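Search this site
Search
Go

Posted by Caoimhe Doherty
Monday, September 16, 2024

Okay, friends, settle in, because I finally spent a whole evening on the shelf corner and I have a lot of feelings about a very small part of my home. (Conall, you asked for updates. You did this to yourself.)

For anyone new: this is the white unit with the open cubbies, the one standing against the brick wall next to the window. I bought it secondhand in June for $70 and I've loved it and neglected it in equal measure ever since.

The lower part was always going to be the nice part. The brick shows through at the back down there, and I'd rather look at brick than at one more white panel, so I've made a rule that nothing tall is allowed to live in that bay. We'll see how long I last!

The upper cubbies are the trouble. They're a good size for mail and chargers and those little instruction booklets you can't throw away, so of course that's what they filled up with. I pulled everything down onto the rug and it looked like so much more than it ever did on the shelves.

Arash came by with soup and sorted my batteries for me while I read old birthday cards out loud to him. I kept the cards. I kept a lot of the cards. 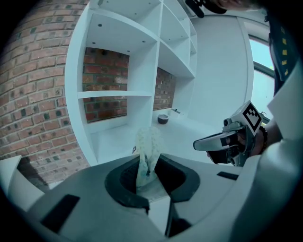

Anyway, my plan for the low shelf is small things only. A bowl for keys, maybe one or two odds and ends beside it, and then I want to leave it alone. My grandmother had a hall table like that and you could always find your keys in her house, even when you couldn't find your other shoe.

A few of you asked about the screw holes under the upper shelves. Yes, they bug me a little too. Pádraig Gilmartin told me to get the white stick-on covers and press them in with the back of a spoon, so I've put those on my list right under "light bulbs" and "call the dentist."

And for cleaning, I just use a damp cloth with a drop of dish soap. I did try Gristine once on a different shelf and the smell hung around all weekend, so I went back to the cloth. The mortar lines hold on to dust like you wouldn't believe. A dry paintbrush gets it out, the wide kind you'd use for trim, and you go top to bottom and then vacuum the floor after. I went bottom to top the first time. Learn from me.

Eoin wants to know if I'm going to paint the plain wall on the other side. I thought about it, I even had two sample pots in my cart, but the light from that window is so pretty on the white that I talked myself out of it somewhere around midnight.

Next up is the hall closet, and I'm already nervous. If anybody local wants a bag of perfectly good picture hooks, send me a message and come by after work. Bring a snack and you can have the extension cord too.

Contact | © 2024 Caoimhe Doherty | Back to top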